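Audience Response at a Small Comedy Night: Final Report
Prepared by Przemysław Wieczorek and Chae-won Yook

1. Aim
The project measured how seating layout affects laughter at live stand-up. Two shows at the Trututcombe theatre in September were compared. The bill was the same both nights, with Losari opening and Drulitz closing.

2. Method
Seats were in straight rows for the first show and grouped at round tables for the second. Sound level was logged from one microphone above the centre aisle. 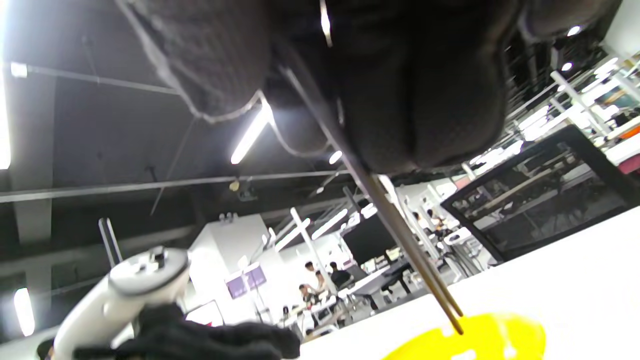 A laugh was counted when the level stayed above the threshold for more than one second. Applause was removed by hand. Both authors marked the recordings separately and disputed entries were dropped.

3. Results
The row layout produced 127 laughs and the table layout 71. Drulitz accounted for most of the gap. Losari's set changed very little between layouts.

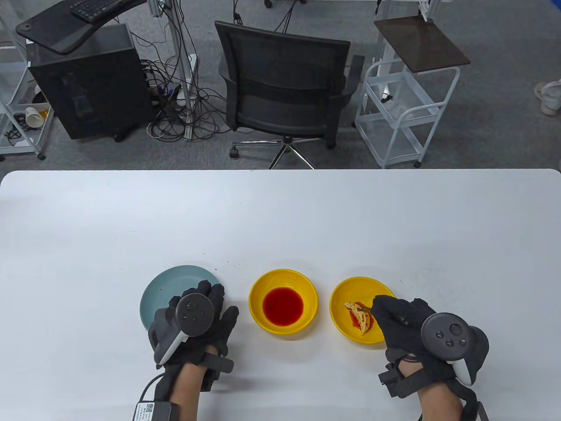

Table seating brought in other sources of noise. Audience members ate during the second show, and cutlery on crockery was sometimes loud enough to trip the threshold. A round plate like the teal one on the white table is a fair model of the problem, as a hard rim rings when struck. We removed 9 such events from the log.

4. Limits
Two shows is a small sample. The second crowd was also older, and we did not control for ticket price.

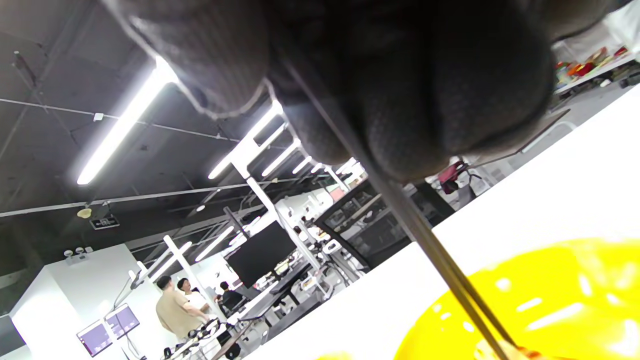 Figure 3. Chopsticks and glossy yellow bowl on a white table.

Laughter from the back rows was under-recorded in both shows. The Shin filter, applied at 4000 Hz, reduced hiss but may also have removed some high-pitched laughter.
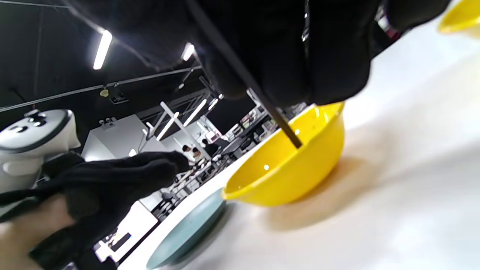
Figure 4. Gloved hand with a thin black stick, its tip in a yellow bowl.

5. Further work
A second microphone should be placed at the rear, and each layout should be run at least three times.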